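Dammont bakery reopens Saturday with the old oven and a longer line

August 2, 2022

I got to the Romaniuk bakery on Malari Street at twenty past six this morning, which I thought was early, and there were already people leaning on the window ledge with their coffees. The shop doesn't open until Saturday! They were there for the trial bake, same as me, and word had gotten out (I may have told a few people myself, sorry).

If you've moved to Dammont lately, you may not know what the fuss is over. Romaniuk's closed in May when the chimney was found to be cracked, and the family who ran it decided they'd had enough of four o'clock mornings. The sign came down, the blinds came down, and those of us on the east side of town have been buying bread at the gas station ever since. It's fine bread if you toast it.

The new owners are Nurhan Çınar and Dilwyn Powell, who used to run the Thursday bread stall at the Tramura market. Nurhan does the baking and Dilwyn does the dough and the books. They've kept the name over the door. I asked Nurhan if she'd thought about changing it and she laughed at me. "Everybody would call it Romaniuk's anyway," she said. "I'd be paying for a sign no one reads."

The big job was the oven. It's a brick one, it sits right at the back, and the first builder they asked wanted to rip it out and put in electric decks. They went looking for a second opinion and found Bleddyn Prydderch, a mason who mostly does farmhouse fireplaces. He spent five weeks on the chimney and relined the flue from the roof down. The bill for the whole repair came to $3,917, and Dilwyn can recite that figure in his sleep. A good part was covered by people in town who bought bread vouchers in advance, 423 of them, and those can be used starting Saturday. If yours is still stuck to the fridge, go and find it now.

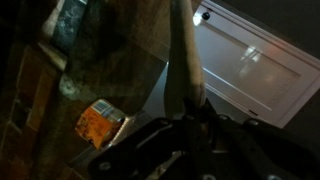

So what will they sell? The plain white loaf is back, and so is the dark rye with caraway that my mother used to send me out for. Nurhan is adding a sesame ring and a flatbread with onions on top, and on Sundays there'll be a sweet braided loaf, by order only. I tried the rye and the flatbread this morning. The rye is a bit more sour than the old one and I like it better, though I know I'll get letters for saying so. The flatbread I ate standing up in the yard, all of it, while I was supposed to be asking questions.

Prices are going up some. The white loaf was $3.50 and will be $4.25, and Dilwyn told me straight out that flour is the reason. He's also doing half loaves, which the old shop never would, and I can think of plenty of people living alone who'll be glad of that.

Not everyone is thrilled. Tadhg Breathnach, who lives across the street, has written to the town about delivery vans before dawn, and he has a point, the street is narrow and his bedroom is at the front. Nurhan went over to talk to him last week. They've settled on no deliveries before six thirty, with the vans coming in by the back lane when it's passable. He told me he'll wait and see how it goes in winter. He also told me he'd be in for a rye.

Parking is the other thing. There isn't any, really. The lot behind the hardware store is free until ten on Saturdays and it's a two-minute walk. Please don't use the pharmacy spaces, Kwok-wai Fung has asked me to put that in print and I promised him I would. He's had customers with prescriptions circling the block whenever there's something on.

They're planning on 100 white loaves and half as many rye for opening day, with one batch coming out at seven and another at nine thirty. Nurhan says if it all goes by eleven they'll close up and sleep, and then think about baking more the week after. There's no phone orders yet. The line's being put in on Thursday, and I'll add the number to the town listings once I have it.

Regular hours will be seven to two, Wednesday through Sunday. Cash or card. Vouchers are good until the end of the year, and they can be used for anything on the shelf except the Sunday braid.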